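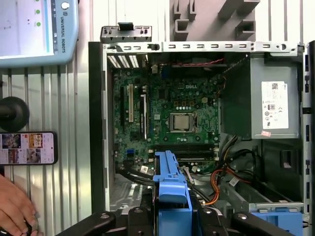

Home / Gallery / Projects / Workbench / Contact

Old Dell Teardown

8 Nov 2025

I've been meaning to open up one of these old office towers for ages, and this month I finally cleared off the bench and got to it! I paid 46 dollars for it at the Girberg swap meet (I talked the seller down a little, and yes, I'm still pleased with myself). The plan is to clean it up, put in new thermal paste, and turn it into a music box for the den.

Tower on its side, panel off. I like working this way, with everything facing up at me. The green board has the DELL name printed on it in white, and the processor is sitting bare in its socket with no cooler on top. New paste is coming from Bandent, two tubes, which is one more than I need.

The blue plastic drive parts are my favorite bit. I'm a sucker for colored plastic inside a plain gray case! The power supply has its label facing out too, so I can copy down the numbers before I go shopping for anything.

Next up is the cabling. I have a bag of Vuswood ties I've been saving, and those orange and yellow wires are going to get some of them. More pictures once the cooler is back on.

339 views | 2 comments | Share

Contact | Copyright 2025 | Back to top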